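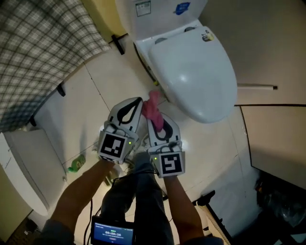 Figure 3. Picking up a cloth from a bathroom floor with two hand-held grippers. Each gripper carries its own square marker.

4.2 Rules for recording in homes

All operators worked from the same written protocol, which Dayana Sánchez drafted for the Mirnside homes and Rigoberto Lozano revised in December. An episode starts with both grippers in view and both markers unobstructed. The operator checks the timer on the display before the first grasp and does not talk to other people in the home until the episode is closed.

Bathrooms have extra rules. The toilet lid stays down during floor tasks. Bottles and other small items already on the floor are left where they are unless the task names them – operators in the pilot tended to tidy up first, and this made the rooms look too much alike. Grippers that have touched a bathroom floor are wiped down before they are used in a kitchen.

Cloth is lifted with the fingers closed on a fold, and a dropped cloth may be picked up again within the same episode. A second drop ends it. Of 3,549 episodes recorded under the protocol, 2,162 were in bathrooms or laundry areas. Reviewers rejected 111 of these, 70 of them for a marker hidden behind fabric at the moment of grasp. The remaining rejections were for late starts, and those episodes were recorded again in the same home.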